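Groups > Munville Travel Circle > Minutes > November

Search minutes and trip notes Go

November – minutes written up by Mareike Hamann

We got going a little after 7 p.m., once everyone had found a chair and the coffee had made its way down to the far end. Dewanti Siregar was in the chair and welcomed us all warmly, especially the two couples who joined over the summer and have already booked their first trip with us (welcome again, it was lovely to have you!). The minutes of the last meeting were read and agreed, with one correction: the ferry to Lirora leaves from the north pier, and I had written south. My apologies to anyone who made a note of it.

Spring trip to Lirora

Dewanti reported that the Kramer guesthouse is holding 20 places for us through the end of January. We had a long and very good-natured talk about whether to stay five nights or six. Those who went last time felt that the first day disappears into unpacking and looking for supper, and in the end six nights carried it by a show of hands. The price comes to around 700 dollars a person with breakfast and the ferry included, but without lunches, and Dewanti will confirm the final figure as soon as the guesthouse writes back.

There was some discussion of the single room supplement. Several members travel on their own and would rather not share, and it was felt that they shouldn't have to pay a great deal more for the privilege of their own bathroom. Dewanti will ask what the guesthouse can do, and in the meantime anyone who would be happy to share with a friend is asked to say so on the sign-up form.
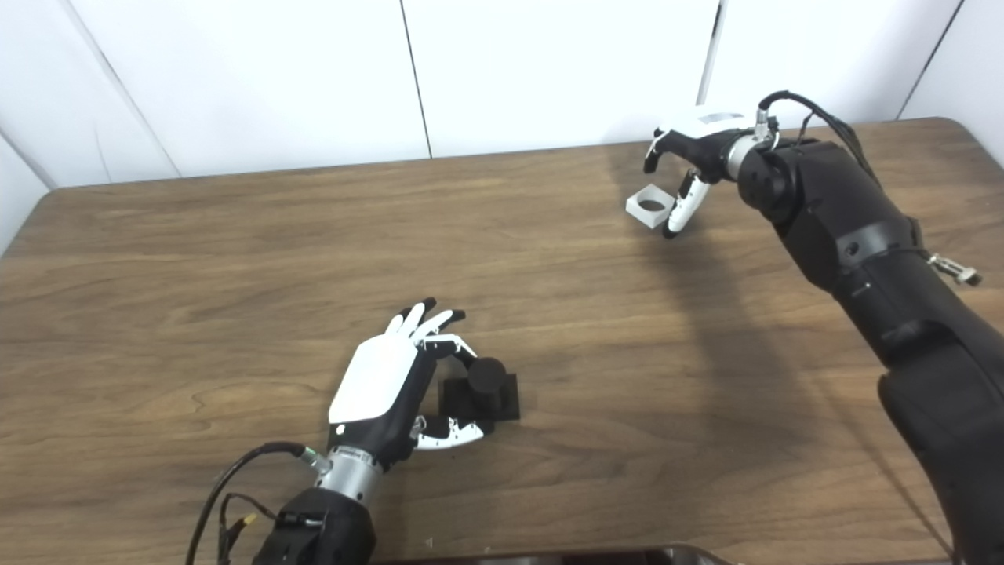 Do we have to pay for the whole trip when we sign up?

A deposit holds your place, and the balance is due six weeks before we leave.

The question of cancellations followed on naturally from this. Deposits can be passed along to another member if somebody drops out, so please let Dewanti know early and she will go to the waiting list. It was agreed that each traveler should arrange their own travel insurance, and I will put a reminder on the form in large letters.

Day outing to Tustitberg

A smaller outing, but one with plenty of friends in the room. The plan is to take the morning train up, have lunch near the station, and then split into walkers and non-walkers for the afternoon. The walkers would like the upper path if it has reopened by then. The non-walkers made a spirited case for the garden café, and I believe a few of the walkers were wavering by the time the cake was described. I will look up the group fare and bring it to the next meeting.

Packing evening

Last year's packing evening was such a pleasure that we are doing it again in the new year. Please bring your best tip for traveling with one small suitcase, and the suitcase too if you don't mind opening it in front of company. Dewanti has offered to talk us through shoes – a subject on which she has strong views.

Other matters

The guidebook shelf is getting full. Members are welcome to take home anything they like, and older maps are looking for a good home.

To do before next time

Dewanti: final price and single rooms at the guesthouse
Mareike: sign-up form, group fare for Tustitberg
Everyone: check the date on your passport

We closed at 8:45 p.m. and stayed on for coffee. The next meeting will be in January, same time, and the sign-up form for Lirora will be on the table by the door.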